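Nelta Wetland Education Program
Progress report to the Flilleo Fund, second reporting period
Prepared by Ifeanyi Mohammed, program coordinator

1. Status against work plan

Four of the five activities in the approved work plan are on schedule. The fifth, the teacher handbook, is behind for the reasons given in section 3. Spending is within the approved budget lines and no transfers between lines are requested.

2. Activities delivered

2.1 School visits. Sessions were delivered at all participating schools in the Nelta catchment. Each class received one indoor lesson on water birds and one half-day at the Drustano boardwalk. The indoor lesson was shortened after the first two schools reported that the younger classes lost interest during the section on nesting seasons. That material now sits in the field half-day, where it can be tied to what the students find.

2.2 Field guide. The folding guide to common marsh species was printed in a run of 1000 copies. Copies have gone to the schools, the Nelta library and the visitor shelter at Drustano. One error was found after printing: the labels for the two reed species are swapped. A correction slip is being inserted by hand in the undistributed copies.

2.3 Teacher training. The training day was held on a Tuesday, with 68 teachers and classroom aides registered. Feedback forms rated the water sampling exercise highest. Several respondents asked for a version that can be run without lab supplies, and a draft is in preparation.
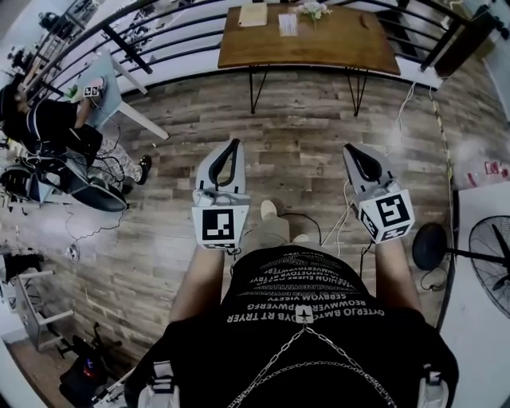 2.4 Boardwalk signs. Text for the replacement signs is final in English and French. The Stojanović print shop has supplied proofs, and the colour on the habitat map needs adjusting -- open water and wet meadow are too close in tone to tell apart in low light. Revised proofs are expected in June.

3. Delays

The handbook was due at the end of this period. Chapters 1 to 3 are complete and have been reviewed. Chapter 4, on invasive plants, was held back while the regional plant list was being revised. The new list is now available and the chapter is being rewritten to match. Layout will begin once that text is approved. The delay has no effect on the other activities.

4. Next period

Work will centre on completing the handbook, installing the signs and running the second round of school visits. The student survey will be repeated with the same questions so that the two sets of answers can be compared. Results will be attached to the next report, together with the updated budget table.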